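The lunch counter that still does a proper soup

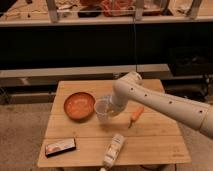

FOOD & NEIGHBOURHOOD

I turned up at the Dellton lunch counter just after two, when the rush was done, and the owner waved me onto a stool before I'd got my coat off. Soup first, talking after! She bought the place from the Kiiskinen bakery people and still uses their rye.

"I make 130 bowls on a cold day," she told me, "and pea soup's gone by noon." Has she thought of a second spot in Trimmont? "My husband has. I like my own kitchen." Her favourite colour of soup, by the way, is orange (pumpkin, extra ginger). I had 2 helpings.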